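Lab notes from the Gustesance group, May issue

Item 4: Torn boxes, what we learned so far
by Mercedes Huanca

Quick one this month, writing this between runs. Some of you asked what happened to the box work after the last newsletter. Still going. Bigger than it was.

Short version for new readers. Most box-handling policies get trained on nice boxes. Square corners, clean flaps, tape where tape should be. Then they meet a box that somebody ripped open in a hurry and they go looking for a flap that isn't there. Our method, which we call Luvora, tries to skip the flap question. It doesn't ask "where is the edge of the box". It asks "where is there flat wall I can get to", picks a spot, closes in on the wall with the fingers together, and lets contact sort out the rest. Push first, grasp later, if at all.

Trí Khương wrote the first version as a side thing. Duyên Mạch rewrote most of it over the winter and it got a lot less fragile. Thanks Duyên.

The new part is the damaged set. Ragged rims, missing flaps, old tape marks, printing on some faces and none on others. We do not tidy them up. Sang Tô keeps wanting to trim the worst rims with a knife and has been told no, more than once. 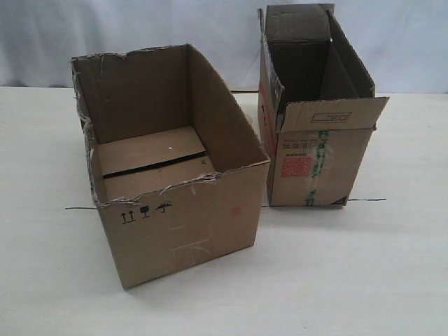

We start every episode with the boxes in a new arrangement and no two setups are meant to match. Yaw is drawn at random. So is which box goes in front. The backdrop stays plain on purpose, we wanted the cardboard to be the hard part and not the room.

Numbers, since Phúc Đồng will ask. 900 episodes in the damaged set as of this morning. Split 3 ways: push, pivot, and pull from the rim. 42 episodes held out for testing and never touched in training. Yes that is a small test set. We know. More coming.

Push is good. Pivot is good when the wall is tall and the box isn't too light. Pull from the rim is bad. A torn rim gives way, or the fingers close on a loose strip of paper and the policy thinks it has the box. It does not have the box. We tried a force threshold to catch this and it helped with the strips but then it let go of real grips too. Trí has another idea involving the wrist view only, no force at all. Ask him, I haven't got the whole thing in my head.

Which brings me to the result I wanted to get into this issue. We dropped the overhead view completely for the last phase of the approach. Wrist camera alone once the fingers are near the wall. I expected it to fall apart, close up you get a whole lot of brown and not much else. It didn't. Push held up on the held-out episodes and the final contact point was steadier then before. Our guess is that print on the box does a lot of the work. A glass or an umbrella gives the policy something to hold still against. Plain faces were shakier, which fits, but we haven't run the proper test yet (same box, same pose, symbols covered up). That's next on the list. 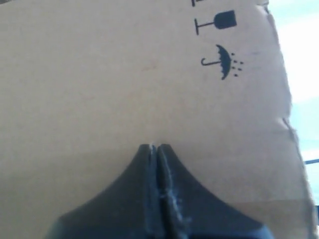

Page last changed: May, 4:10 pm (M. Huanca)

One thing to watch if you try this at home. Handling symbols can turn up at any rotation, since a box lands on whatever side it lands on. Our first augmentation pass only flipped left to right. Sideways print was basically new to the network and the approach drifted toward it. Adding quarter turns fixed most of that. Cheap fix, should of done it at the start.

Also lighting. A bright patch past the side of a box pulls exposure around and the cardboard goes flat and dull. We now lock exposure at the start of the approach. Lu, our logging tool, writes the setting out with each episode so you can filter on it later. If you pulled the data before the lock went in, that field is blank. Pull again.

Still open:
Rim pulls, see above.
Fluff on the fingertips. Does it change friction enough to matter? Sang says yes, I say maybe, neither of us has measured it.
Small box behind big box. The policy goes for the big one nearly every time even when told otherwise.
Whether any of it carries over to the Zurnico arm, which has wider fingers. 2 weeks of time booked on it, so there should be something in the next issue.

Code is on the group share in the Luvora folder. Read the notes file before you run anything, the default speed is set for our table and it is quick. Questions to me or Duyên. If you have wrecked boxes, any size, leave them by the lab door. Please don't flatten them.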